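Subject: Re: [service-robots] Anyone going to the Tanville open day?
Date: October 24, 2018

Hello everybody,

I promised a write-up and then sat on it, for which I apologize. The original question is quoted below so that people who joined the list since then can follow along, and I'll answer it piece by piece, with a fair amount of wandering in between (those of you who have been reading me for years know what you're in for).

> Has anyone on the list been to see the household work at Lalen? They are holding an open day at the Tanville house and I could go, but it is a long drive for me and I have sat through enough polished stage shows to last me. What I would like to know is:
>
> - do they run the two-arm machine in real rooms, or on a mat in a hall?
> - is it using ordinary tools or special ones made for the gripper?
> - can you talk to the people who work on it, or is it a roped-off affair?
>
> I look after cleaning equipment for a group of schools, so floors are what I care about. Dancing and waving I can do without.

First of all, yes, go if they hold another one! They told us they hope to do it again in March, and I would make the drive a second time without much grumbling. I can set your mind at rest on the dancing, too. There was none.

**Real rooms or a mat?**

Real rooms. The Tanville house is an old place that Lalen rents, and as far as I could see they have done very little to make it easy on the machine. They walk you through in small groups, and our group went in right after the welcome talk, with coats still on and coffee in hand. I had expected a cleared floor and a line of tape. What we got was a back passage with tile underfoot, a doorway at the end of it, and the sort of stuff along the wall that piles up in any back passage, mine included.

The job they had set was sweeping up, with a broom in one gripper and a dustpan in the other. If you have ever tried to teach a new hire to do that neatly, you know it is harder than it sounds. The pan has to sit flat, the broom has to come toward it at a decent angle, and the two hands have to agree with each other the whole time.
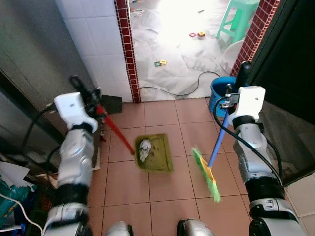
I spend a good part of my working life thinking about grout lines, so you'll forgive me for dwelling on them. On a smooth floor almost any pan will do. On square tile, the lip catches on the joints, and the fine stuff settles down in them and stays there however hard you push. I asked the young engineer who was walking us around whether they had thought of doing the first demonstrations on vinyl. She said they had, and that it had taught them next to nothing, so they moved to tile early and put up with the bad days. I liked that answer very much.

It was slower than a person would be. I want to be plain about that, as the talk beforehand was a bit rosy. If your measure is square feet in an evening, a person with a wide push broom will win handily, and a ride-on machine will beat both. But I didn't come away thinking speed was the interesting part. What held my attention was the two tools being worked together in a tight space with a door on one side and a wall on the other, and I could happily have stood there until they locked up.

**Ordinary tools or special ones?**

Ordinary, or ordinary enough that I'd expect to find the like in any hardware store. A dustpan on a long handle, a long-handled broom, a plain bucket. I asked whether the handles had been specially made and was told no, though they did say they had gone through a good many brooms before settling on ones they liked. Handle thickness matters more than you'd think – too thin and it twists in the fingers, too fat and the grip won't close properly. I told them the same goes for people with small hands, and we had a nice few minutes comparing notes on that.

There was a display board in the front hall with their practice log on it, and I copied down some numbers for you, knowing you'd ask. By their own count they had done 3,426 sweeping runs in the house up to the open day, and in 1,228 of those the run went all the way through to emptying the pan with no person stepping in. You can do the division yourself. I thought it was rather brave to hang that up where visitors could read it, and several people in my group said so. The last 600 runs had a column of their own with notes on what went wrong, and I wish I'd had time to read every line of it, for it was the best thing on the walls.

The most common trouble, from what I did manage to read, came at the bucket. Sweeping into the pan is one thing, but then you have to lift the pan level, carry it over, and tip it so that the dirt goes in and doesn't slide off sideways or hang on the lip.
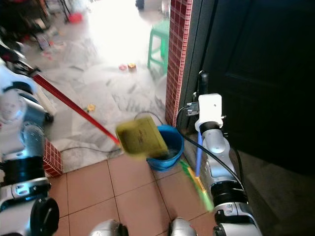
Anybody who has emptied a long-handled pan into a round bucket will know the problem. You are working at the far end of a long stick, so a small turn of the wrist up top makes a big swing down below. Tip early and you've got a fresh mess around the outside of the bucket. Tip late and you knock the rim. My own crews are told to rest the pan on the rim before they turn it, and I passed that along. The engineer wrote it down, which pleased me more than I'd like to admit.

A gentleman from Dierckx was in our group (they sell floor care supplies, as many of you know) and he wanted to know about wet floors, cords, and dusty filters, all in one breath. The wet floor answer was "later." The cord answer was longer and I didn't follow all of it, but the short version is that cords are still a nuisance and the staff keep an eye on them. I can't say I was surprised. Cords are a nuisance to everybody.

**Can you talk to them?**

Oh, very much so. It was the least roped-off event of this kind I've been to. You stand back while the arms are moving, as you should, and there is a staff member by the stop button who takes that duty seriously and won't chat. Everybody else will talk your ear off. I had two long conversations in the kitchen over the sandwiches and missed half of the panel because of it.

The panel, from the half I heard, was the weak spot of the day. Too many slides, and the Trarari people used most of their time on scheduling software that had little to do with what we'd come to see. If you are short on time, skip it and go around the house again. They don't mind people going around more than once – I did.

A few practical notes for whoever goes next:

- Parking is on the street and it fills up. There are 2 spaces behind the house, kept for people who can't walk far, so please leave those alone.
- Wear shoes you can stand in. There is hardly anywhere to sit outside the kitchen.
- Sign up for an early group. By the afternoon the passage gets crowded and it's hard to see the floor past people's shoulders.
- Bring your own questions about your own floors. They asked me far more than I asked them, and seemed glad to hear from somebody who buys brooms by the case.

To the original poster, for schools I'd say it's much too soon to put anything in a budget, and they said as much themselves when I asked. But for an afternoon of watching floor work taken seriously, it was worth the gas. I still have the handout with the log figures and can mail a copy to anyone who writes to me off-list with a postal address. If somebody has seen the stair cleaning they mentioned in the welcome talk, do please write in, as our group never got up there.

Warm regards to all, and thanks to the list owners for fixing the archive.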